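How to Run a Two-Week Waste Audit in a Small Office

Last updated 25 December 2025 by Annelies Boersma

A waste audit measures what a building throws away, by weight and by category. The result is used to set container sizes, negotiate pickup frequency and find materials that are going into the wrong stream. The procedure below is written for a single office floor or a small building with one shared dock. It was developed at Brurside and has since been used, with minor changes, at the Umine and Badawi sites.

What you need

A platform scale that reads to 0.1 lb
A sorting table or a clean tarp
Clear bags in two sizes
Puncture-resistant gloves and eye protection
Masking tape and a permanent marker
A printed log sheet, one per day
A spreadsheet for the totals

Do not use a bathroom scale. Most of them are unreliable below 10 lb, and a large share of office bags weigh less than that.

Step 1: Set the boundary

Decide which areas are in the audit and write them down. Restrooms are normally left out for hygiene reasons and estimated by bag count. Confidential paper should also stay out if a shredding contractor already weighs it. If two tenants share a dock, get written agreement on whose bags are whose before the first day.

Step 2: List the containers

Walk the floor and give every container a code made of the zone letter and a serial number, such as A-04. Record its capacity in gallons, its stream (trash, mixed recycling, organics) and the time it is normally emptied. At Brurside this list came to 81 containers, a good deal more than the cleaning contract showed. Desk-side baskets account for most such gaps.

Step 3: Brief the cleaning crew

The crew must keep bags from different zones separate for the full audit period. Supply pre-cut tape labels with the zone letter already written on them. Bags without a label are logged as "unassigned" and still weighed. If more than 5 percent of the total weight is unassigned, repeat the briefing and extend the audit by one day for each day affected.

Do not tell the rest of the staff the exact dates. Mieke De Smet ran the Badawi audit with an all-staff announcement, and the first three days had to be thrown out after contamination in the recycling stream dropped to almost nothing and then went back up.

Step 4: Weigh

Zero the scale at the start of each session. Weigh each bag closed, and enter the zone, stream and weight on the log sheet. Subtract the weight of the bag only if you are using heavy-duty liners; for standard liners the error is too small to matter.

Weigh at the same time every day, before the dock pickup. If a pickup is missed, record the bags under the day they were collected from the floor.

Step 5: Sort a sample

Full sorting is not practical in most offices. Take one bag in every 3 from each stream, open it on the table and separate the contents into the following categories:

Paper and cardboard
Rigid plastic
Film and netting
Metal
Glass
Food and food-soiled paper
Textiles
Other

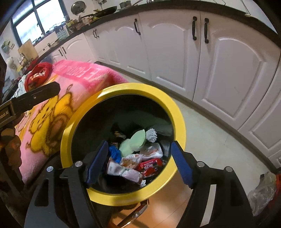 Items made of more than one material go in the category of the heaviest part. Containers with liquid in them are emptied into a bucket first, and the liquid is weighed on its own line. Anything sharp, medical or leaking is set aside, described in the notes column and not sorted further.

Step 6: Calculate

For each stream, multiply the sampled percentage of each category by the total stream weight. Add the streams together to get the building figure. At Brurside the two-week total was 759 lb.

Contamination rate is the weight of wrong items in a stream divided by the total weight of that stream. Report it per zone as well as for the building. A floor average can hide a single break room that is causing most of the problem.

Known limits

Two weeks will not capture seasonal changes. Avoid late December and any week with an office move. The log template, Gusomby, handles up to 3,000 rows; split the file by zone if you expect to go over that.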